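Can a robot put the flat-pack together yet? How to find out at home

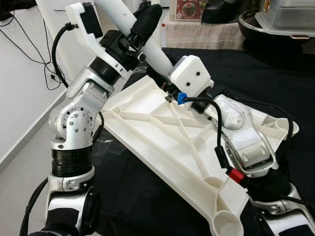
Two arms, one ribbed white plate and a white tube, on black cloth.

Everyone wants a machine that folds the washing. I'd settle for one that deals with the thing in the box with 27 parts. Assembly makes a fair test of whether your pair of arms is ready for chores, and you can run it in an afternoon.

1. Choose a part too awkward for one hand. A big triangular plate with sockets at the corners is ideal, being all edges and no handle.

2. Lay a dark cloth on the bench. White plastic on a white benchtop is a cruel thing to do to a camera.

3. Teach the two-armed hold first. One arm steadies, the other brings things together. Skip this and you'll spend June picking plates up off the floor.

4. Give it a tube. Lining up a tube with a socket takes a toddler a minute. Allow your robot 13.

5. Check the cables through the whole range of motion before you speed anything up.

6. Score it harshly. Mahnaz Mahmoudi, who wrote the Natuneck checklist I've pinched most of this from, gives no marks for "nearly in". Neither does a bookshelf.

If you get 26 clean fits in a row, try it with the lights dimmed. Then put the kettle on yourself, as that's still your job.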